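Fundación Cavero · Hilo sobre la campaña de recogida de pequeños aparatos eléctricos en los centros de trabajo.

1/ Durante el mes de octubre, la Fundación Cavero coordina la recogida de pequeños aparatos eléctricos en 35 centros de trabajo. Publicamos en este hilo las condiciones de participación y los criterios de clasificación.

2/ Se admiten teléfonos, teclados, ratones, auriculares, cargadores y cables. No se admiten pantallas, electrodomésticos ni lámparas. Las pilas y baterías sueltas deben depositarse en el contenedor específico de cada centro.
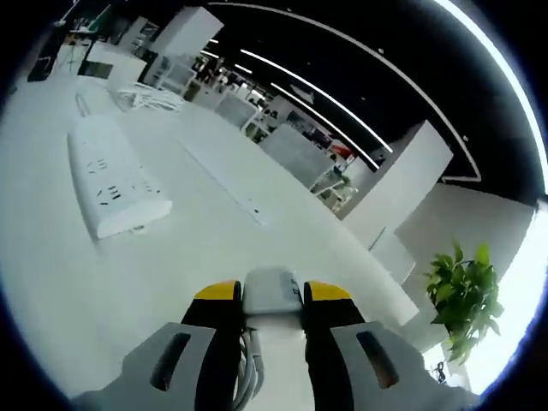 3/ La clasificación corresponde a cada centro y se realiza antes de la entrega a Redura, entidad encargada del transporte. Las piezas blancas de tamaño reducido, como una cajita rectangular parecida a un adaptador de corriente, se separan de los equipos de mayor volumen. Los cables, también los blancos que suelen acompañarlas, se entregan sin cortar.

4/ En la edición anterior se recibieron 185 kilos de material. De ellos, 89 correspondieron a cargadores y cables, la categoría más numerosa. Agradecemos a los centros el cuidado puesto en el etiquetado de las cajas.

5/ Se recuerda a las personas participantes que deben borrar sus datos y retirar las tarjetas SIM y de memoria antes de entregar cualquier dispositivo. La Fundación no presta servicio de borrado ni podrá devolver los aparatos una vez depositados.
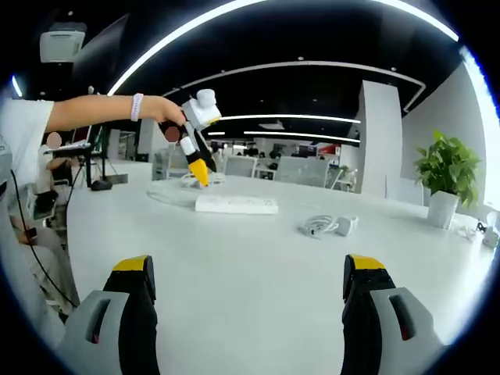
6/ Los aparatos que conserven su funcionamiento se destinarán al programa Urnness de préstamo a bibliotecas y centros de mayores. El resto se remitirá a la planta de tratamiento Rolland, que emitirá un certificado por cada centro.

7/ Las cajas cerradas se retirarán a partir de las 9.00 h. Cada una deberá llevar en el exterior el nombre del centro y el peso. No se recogerán cajas abiertas ni bolsas de plástico.

8/ Los centros que deseen modificar su punto de entrega pueden solicitarlo por los canales habituales de la Fundación, indicando la dirección completa y el horario de acceso. Las solicitudes se atenderán por orden de llegada.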